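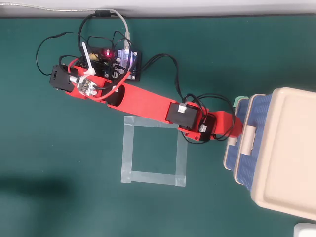
The surge at 2000 rpm is still there after the update, so I'm reopening this ticket. Support closed it as "resolved, firmware" and I'd like to know what that was based on, because I hadn't driven the car yet when it got closed. For the record, I did follow the update sheet. Ignition on, engine off, Veres module on the bench lead, laptop running on its own battery. The USB cable came in along the back and bent down into the module the same way the gray one drops onto the black controller board in the photo, so there was no pull on the plug. Small red light on and steady the whole time. The updater said it finished. I cycled the key, drove it, and the car did exactly what it did before.

Ticket status: Reopened
Product: Veres throttle module, by Zumness
Opened by: Bleddyn Bellis
Assigned to: Meirion Mostyn
Date reopened: 2020-06-13

Vehicle and parts fitted

Four cylinder turbo hatchback, manual, stock tune. Pritinov intake pipe and filter, fitted in January. Stock intercooler, stock exhaust. The Veres module was added after the intake, and I drove the car for weeks with only the intake on it without any of this. I'm putting that near the top because the first reply I got blamed the intake.

Symptom

Light throttle, fourth gear, flat road. As the needle reaches 2000 the car leans forward, then backs off, then leans forward again. It feels like somebody tapping the pedal. Any real throttle and it pulls straight through. Nothing at idle. No check engine light, no stored codes, no pending codes.

It does it warm and it does it cold. It does it on all the module's settings except the one called Stock, and I don't put much weight on that because Stock is supposed to be a straight pass-through.

What I was told to try, and what happened

1. Update the firmware. See top. No change.

2. Reset the pedal learning. Key on, pedal to the floor, hold it, release, key off, wait. The instructions say wait 2 minutes. The Stimesine install guide says wait 11. Both are for the same module. I've done it both ways and can't tell any difference, and I'd be interested to hear which number somebody made up.

3. Clean the throttle body. Did it. It wasn't very dirty. No change in the surge, and now I've used up a can of cleaner and need a new gasket.

4. "Drive it normally and let it adapt." I drove nearly 60 miles on mixed roads. It did not adapt. I'd also like somebody to explain what is doing the adapting. The manual says the module changes the pedal signal according to a fixed map for each setting. If the map is fixed then I don't see what more driving is going to do to it.

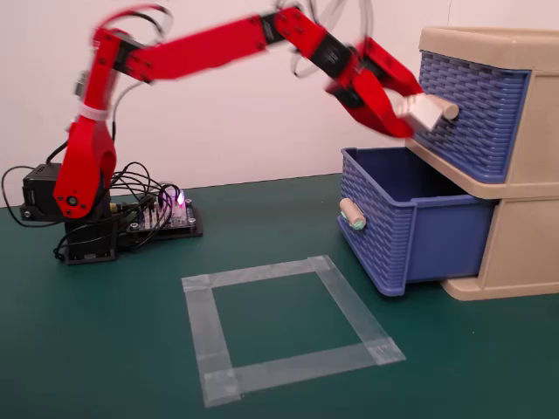 Reply from Meirion Mostyn, Zumness support

Hi Bleddyn, thanks for coming back with the detail, and sorry about the closure. The system closes a firmware ticket when the updater reports success on your end. I've switched that off for this one.

You're right that the Veres doesn't learn anything. The engine computer does, and it can take a while to settle after a change, but I agree 60 miles is plenty. I wouldn't ask you to do any more of that.

On the wait time, go with our sheet. Stimesine wrote their guide for an older harness and I can't speak to where their figure came from.

Before we talk about replacing anything, could you do the following:

a) Unplug the Veres completely and put the factory pedal connector back together. Not the Stock setting, the module physically out. Drive the same road.

b) Look at the pedal connector pins with a bright light. We have seen one sit lower than the others after the harness has been on and off a few times.

c) Check the clamp at the turbo end of the Pritinov pipe. I know you said the intake isn't the cause. I'd still like it checked so we can leave it alone afterward.

Regards,
Meirion

Reply from Bleddyn Bellis

a) Module out, factory connector together. Same road, same gear. No surge. Went back and forth on it until I was bored. I put the module back in on the mildest setting and it was there on the first pass.

I want to be careful about this, because I can see it being read as "module is faulty" or "harness is faulty" depending on who's reading. All it shows is that the trouble goes away when both of them are out.

b) Pins. One of them does look a hair lower than its neighbors, on the harness side, not the car side. I'm not convinced. I could be seeing it because you told me to look for it. I wiggled the connector with the engine held at 2000 in the driveway and nothing changed, but then it never surges in the driveway anyway, only under load.

c) Clamp was tight. I sprayed soapy water around the joint and saw no bubbles, although I'm aware that a joint on the suction side isn't going to blow bubbles at me with the engine running. So I also took the pipe off, wiped it, and refitted it. No change. Please consider the intake left alone.

One thing I noticed that wasn't on your list. The harness runs behind the pedal bracket and it's tight when the connector is pushed all the way home. With my foot on the pedal the bracket flexes a little and the harness moves with it. The photos in your fitting sheet show it looped the other way, with slack. Mine won't reach if I loop it like that. Did the harness get shorter at some point?

Reply from Meirion Mostyn

It did. The early ones were longer and people were complaining that the extra hung down by the clutch. The fitting sheet still has the old photos. I've asked for that to be fixed, and I'll send you the longer harness to try. Please keep the module you have, so that only one thing changes.

When it arrives, route it with the loop, make sure it clears the clutch pedal through the full travel, then do the pedal reset once and drive your road.

Reply from Bleddyn Bellis

Fine, and thank you for saying it straight. I'll try it. I don't expect much from a few extra inches of wire, but changing one thing at a time is the first idea in this ticket I've agreed with. If the surge is still there I'd like a refund on the module and not another firmware link.

Could you also tell me whether the longer harness has the same pins? If it's a different connector maker then that's two things changing. 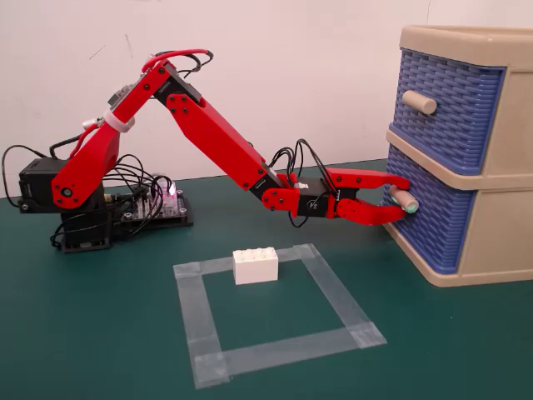
INTERNAL NOTES / HARNESS AND CONNECTORS

Same connector, same pins, same crimp. Confirmed with the shelf stock and passed on to the customer. M.M.

Long harness sent. Old harness to come back in the same box, prepaid label included. When it gets here, check the depth of every pin before anybody plugs it into anything, and write down which one is low, if one is.

Do not auto-close. Customer has a repeatable test and has agreed to run it. If the surge stays, refund is approved on the module and both harnesses, no further steps to be requested.

Fitting sheet: photos still wrong as of this note. Customer's comment about the 2 minute wait also passed along. I looked for where that came from and can't find a test behind it. It may have been copied from the previous product.

Status: Waiting on customer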